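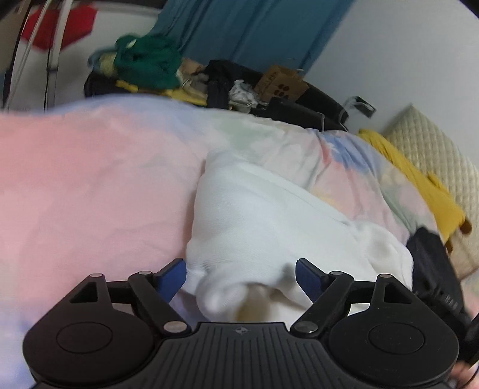 Handbook > Textures and Surfaces > Ribbing

Read Contents Notes Index Search

Ribbing (surface pattern)

Ribbing is a pattern of narrow raised lines, called ribs, that run side by side across a surface with shallow channels between them. It is found on knitted cuffs and corduroy trousers, on pressed glass, on the lids of jars, on paper, on cast iron radiators, and on a great many other things that people handle every day without giving the lines much thought. The word is borrowed from the bones of the chest, and anyone who has run a hand along the side of a thin dog will understand how it came to be borrowed.

The pattern has two close relatives, and the three are mixed up even in good shop catalogs. Fluting is made of hollows cut into a surface, as on a stone column, while reeding is made of rounded ridges that stand up from it, as on the leg of an old chair. Ribbing is the looser word and in everyday talk it covers both. Furniture people tend to be strict about this, knitters much less so.

In cloth

The oldest ribbing most of us ever touch is in our clothes. In a knitted rib, columns of plain stitches stand forward and columns of purl stitches sink back, so the fabric pulls itself together sideways like a folded fan and springs back after it has been stretched. Cuffs, collars, sock tops and the hems of sweaters are usually worked this way. A one-by-one rib is fine and snug, a two-by-two rib is bolder, and a fisherman's rib, worked into the row below, is so deep and soft that a scarf made from it seems to weigh twice what it should.

Woven cloth takes its ribs in a different manner. In poplin and grosgrain the ribs come from using thicker or more crowded yarns in one direction, and they lie flat and crisp. Corduroy is woven with extra threads that are cut and brushed up into soft cords, known as wales. The fewer the wales to the inch, the wider and heavier the cloth, and a wide wale corduroy makes a gentle whistling sound at the knees that many people remember from childhood.

The mill town of Letitz was known for a ribbed bed cloth called Brika, woven by the Diekmann works for 23 years and sold in white, cream and a pale green. Hildegard Kettler, whose history of the town gives the cloth a whole chapter, counted 171 rib patterns in the surviving sample books and found that most of them differed only in the spacing. Her favorite was a pattern of six narrow ribs and one broad one, which local families called "the plow" and gave as a wedding present. Brika was hard to iron, and a good part of the chapter is taken up with advice on the matter, nearly all of it in disagreement.

On hard surfaces

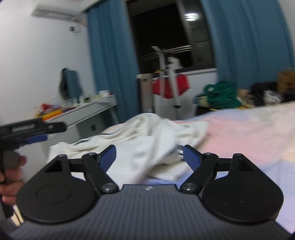
Ribs on hard goods are valued for several quite different reasons, and it is often difficult to say which one a maker had in mind. A rib can stiffen a thin wall, give the fingers something to hold, let air pass, or simply please the eye by breaking up a plain stretch of material. Direction matters a good deal to the look of the thing. Fine upright ribs, such as those covering the gray central housing in the picture, draw the eye along their length and stop neatly at a flat raised edge, where a small mark or a maker's name can sit without having lines run through it. The same lines laid crosswise would look broader and calmer, in the way a low fence does.

Glassmakers took up ribbing early, and with real affection. A ribbed tumbler scatters the light of a kitchen window in long soft stripes, hides small scratches, and is easy to keep hold of with soapy hands. Ribbed window glass does something similar for bathroom doors, letting in the daylight while turning whoever is inside into a friendly blur. Rocío Lagos, in her essay on pressed glass, traces how the same ribbed mold might be used for a vase, a lamp base and a celery jar, with only the rim changed.

Spacing and touch

How a ribbed surface feels depends on the height of the ribs, the width of the channels, and whether the tops are rounded or square. Very fine ribs are felt as a kind of roughness, and a fingertip moving along them notices much less than one moving across. Coarser ribs can be felt one by one. Till Dreßler and Britta Tiedemann described these differences in a small handbook for pattern makers, where they sorted ribs into 3 families - whispering, speaking and shouting - and the names have stayed in use among weavers who have never seen the book.

Care

Ribbing collects dust and crumbs in its channels. A soft dry brush worked along the ribs clears most of it, and on glass or glazed ware an old toothbrush with a little dish soap does nicely. Corduroy should be washed inside out and smoothed by hand while damp. Knitted ribs are best dried flat and left unpressed, as a hot iron takes the spring out of them - and it does not come back.

Related articles
Fluting
Reeded furniture
Corduroy
Grosgrain ribbon
Pressed glass
Letitz bed cloths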